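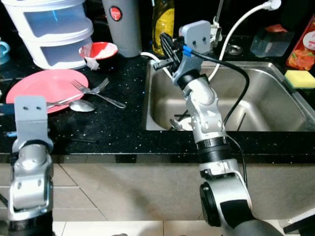

Home > Community > Equipment Planning > Budgets
Posted in February by Mulldale Facilities Office
Print this page | E-mail this page

Our department intends to purchase a two-arm system for kitchen cleanup trials and must submit a budget before the end of the term. The work would take place at a sink of ordinary size, with a plate, a fork and a spoon on the counter beside it and dish soap and a sponge kept within reach. The arms themselves have been quoted by Voltberg. We request guidance on what else should be entered as a separate line, and whether spare parts should be ordered at the outset.

Clurutar Purchasing
The arms are seldom the only large item. We advise separate lines for mounting, gripper fingers, cables and training. In our last request we entered 1279 dollars for spare cables and connectors, and 400 dollars for replacement fingers. Flatware is thin and lies close to the surface, so please ask the supplier to demonstrate a fork being lifted from a plate before you sign. If the basin is part of the work, ask in writing whether the wrist and its cable are rated for splashing. Covers are sold separately by most vendors. Delivery of ours took 90 days, and the budget year closed in the meantime.

bayram_lab
Agree on the covers. We bought ours through Bayram and paid 50 dollars each. Measure the faucet height too. We did not, and the stand had to be reordered.

Back to top | Next topic | Contact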